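# Sturen cell

The **Sturen cell** is a two-armed robot work cell built around a single cloth-covered table and used for handling bread and other baked goods. It was set up by Maham Kiani and Noemi Bianchini in the workshop at Roten, and it is best known among people who run small robot cells for its upkeep routine, which is simple, well written down and a real pleasure to follow. The routine has since been copied, with changes, by the team at Kundis.

## Layout

The cell has two white arms and one long table. The arm that does the picking carries a parallel gripper with two fingers, fixed to a metal flange at the wrist. The other arm stands at a back corner of the table and is often left parked while the first one works. Both arms can be run from the same controller, and each has its own stop button.

The table is dressed in light gray fabric. Kiani picked cloth over a bare top so that a dropped roll would stay where it landed, and the choice has held up very well. The price is creasing. A fold under a basket can tilt it just enough to spoil a pick, so smoothing the cloth is the first job of every session.

## Setting up

Setup begins with the arms powered and parked. The person on duty checks that nothing is leaning on the table, pulls the cloth flat from the back edge to the front, and then runs the picking arm through its full range at low speed with no food out. Any cable that drags or snags is freed before the arm is allowed to speed up.

Next comes the finger check. The fingers are closed on nothing and looked at from the side. They should meet evenly along their length – a gap at the tips means that one finger has worked loose on its mount. Bianchini's notes call this "the two-second look that saves the afternoon," and the phrase is now written on the controller at Kundis as well.

Height is set last. The gripper is lowered by hand to a spot just over the basket floor, and that point is saved as the lowest the arm may go. Wicker baskets have uneven floors, so the point has to be taught again whenever the basket is swapped. Skipping this step is the most common cause of bent weave!

## Grip force

Bread is a wonderful test of a gripper. A roll squashes, sheds crumbs and never has quite the same shape twice, while a muffin has a firm side and a soft top. The cell keeps 2 saved force settings, known as "soft" and "firm." Soft is used for rolls and firm for anything in a paper cup.

Afroza Ekanayake, who joined later, added a slow-close step that starts just before the fingers touch the food. It made each pick longer but cut the number of torn crusts so sharply that it became the default by March.

## Upkeep

The fingers are wiped after each session with a damp cloth and dried. Crumbs are brushed away from the gripper housing with a soft brush, never blown, as air pushes them into the slides. Every 300 picks the finger screws are checked for tightness and the cable beside the gripper is checked for wear.

The tablecloth is shaken out on Monday and washed when it needs it. Power strips and plugs are kept off the work surface, and the leads are looked over at the same time as the gripper cable.

## Repairs

The cell's one long stoppage came at pick 282 of a run, when the fingers began closing off-center. Ho-yin Yeh traced the fault to packed crumbs behind the left finger mount. The fix took a brush, a pick and a good deal of patience, and it led straight to the brushing rule above. Ginette Moulin later drew up a spare finger set that fits without retraining the arm, and a set now hangs by the door.

## Related cells

The Choi cell uses the same gripper checks on a bare table with plastic trays. It needs less smoothing and more wiping, and its operators still argue cheerfully with the Sturen crew over which is the better deal. 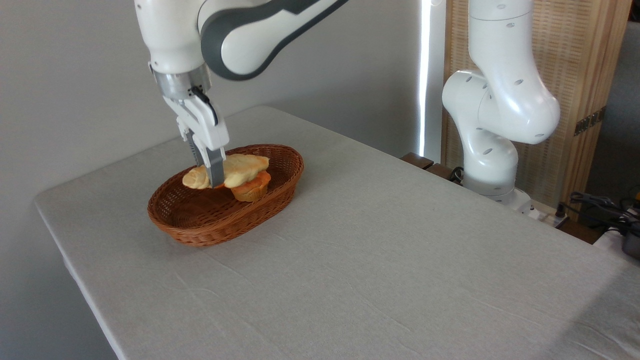
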